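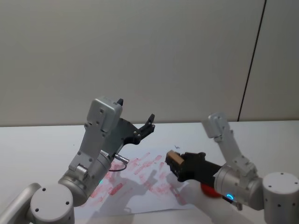 Reading time: 7 minutes

Drawing for Everyone, Course Handout 2: Rubbed and Layered Red
Tridosero Open Classes, Burkcombe
May 18, 2021

Welcome back, and thank you for all the kind notes about the first handout. I know some of you came to this course with a box of old crayons and a good deal of doubt, and I hope the first meeting took care of the doubt, at least. This time we stay with one color on one sheet of paper, and we spend the whole session finding out how much a single red can do when it is laid down again and again in the same place.

Have a look at the sheet at the top of the handout before you start. The red is smudged and streaky, mostly running on one diagonal, from upper left to lower right, and you can still see through the strokes. Where they cross, the color goes darker, and where they thin out you get pink and a sort of coral. That range is what I would like you to go looking for, and please don't worry if yours comes out nothing like it!

What to bring

One red that will smudge. A soft pastel is the easiest, though a soft crayon will do if you are patient with it. Several plain white sheets, nothing fancy, and a rag for your fingers. The Maurya pads in the cupboard are for anyone who forgets, and they take rubbing very nicely (the backs of them do too, so please use both sides). If you have the Stekar practice book from the November course, bring it along, as we will be borrowing the stroke page.

Setting up your sheet

Lay the paper on a smooth table and turn it until your arm is comfortable. So many of us were taught at school to keep the page square to the edge of the desk, and I spent years drawing with my elbow jammed into my ribs on account of it. A slight angle is perfectly good manners, and the sheet in the second picture has one, with its right edge running more or less up and down. Find the angle at which your own diagonal comes easily, and put a bit of tape on one corner if the page wants to wander. 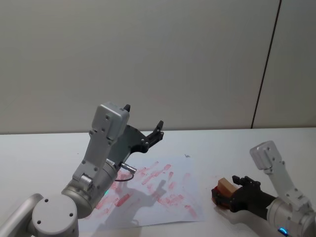 Light matters more in this exercise than you might expect, and I would like you to give it a minute before you make a mark. Hold your hand over the blank page and watch the shadow it throws, then move your lamp or your chair until that shadow falls somewhere you can live with. It helps to work against a quiet background, too, and a plain light-gray wall behind a white table, like the one here, gives the eye nothing to argue with when you look up to rest it. At home I turn my chair away from the bookshelf for the same reason – those spines are far too cheerful.

Exercise one: short strokes

Make a loose patch in the middle of the page using short strokes, all leaning the same way. Press lightly. Leave plenty of white between them on this first pass, and stop well before you think you should.

Exercise two: going back over

Now return to the center of your patch and lay more strokes on top, still on the same diagonal. Let some land squarely on the old ones and let others miss. Rub a few with a clean fingertip, following the direction of the stroke, and leave their neighbors alone so that you can compare.

Exercise three: the edges

Take a fresh sheet and repeat the patch, this time letting it fade as it moves outward. Most people find this the hardest of the lot, and I include myself. Try 8 layers in the center and only one at the rim. If the paper starts to pill, that sheet has had enough, so set it aside and begin again.

For next time

Please keep all your sheets, including the ones you dislike, and write the number of layers on the back in pencil. Slip a piece of clean paper between them for the trip, or your bag will be pink until November. We will pin everything up together at the start of the next session and pick out the darkest red in the room, and then we'll move on to adding a second color.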